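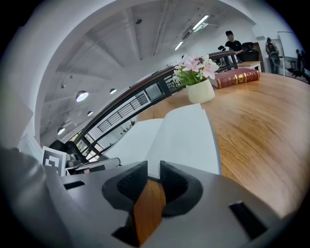
Condensation in a 20 ft container used for furniture

Posted by Nasrin Parsa

I rent a 20 ft steel container on the Lalham yard and keep household furniture in it, mostly tables and shelving. One of them is a large wooden table with a honey-coloured grain, and that is the piece I least want to lose. Since October there have been drops on the underside of the roof every morning I have visited. The door seals look sound and no daylight shows with the doors shut. The floor is the original ply. A cheap hygrometer hung at the back reads 70 per cent most of the time. There are four of the small factory vents, two on each long side. Do I need more vents, insulation, or a dehumidifier? There is no mains supply at the unit, and the yard does not allow holes to be cut without written permission.

Leif Hedlund

The water is coming out of the air inside. At night the roof sheet drops below the dew point and moisture settles on it. Seals have little to do with it if you have done the daylight test properly.

Check the factory vents first. They are often painted over or taped during a respray. Hold a strip of tissue against each one on a windy day. The small standard type passes very little air even when clear, so do not expect much from four of them.

Then look at what went in. Furniture moved from an unheated garage can carry a lot of water, and so can cardboard. Raise everything on battens, leave a hand's width between the load and the side walls, and take off any polythene. Table tops should be covered with a cotton sheet, which will also catch drips.

With no mains, use hanging calcium chloride bags. I run six in a 20 ft unit over winter and change them when the liquid reaches the line, usually after 33 days in the wet months and longer in spring. Keep them well clear of the wood, as the brine marks it.
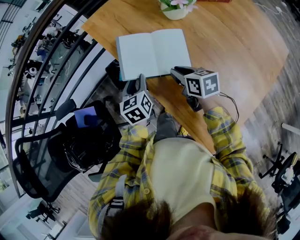

If the reading has not come down below 60 after two changes, the roof needs treating. Closed-cell spray foam on the underside is the lasting fix. I was quoted 1390 for roof and walls, or 233 for a tin of anti-condensation coating to do the roof only. The coating holds the droplets until the day warms up and releases them as vapour, so it must be paired with working vents. Both count as alterations on most yards, so get the permission in writing before you book anyone.

Jahangir Debnath

Just get a different container. Mine at Cikance is newer and has never dripped.

Gudrun Åberg

Agree with Leif on the vents, two of mine were full of paint. I would also put a second hygrometer near the doors. Cheap ones can be several points out and you may be chasing a wrong number.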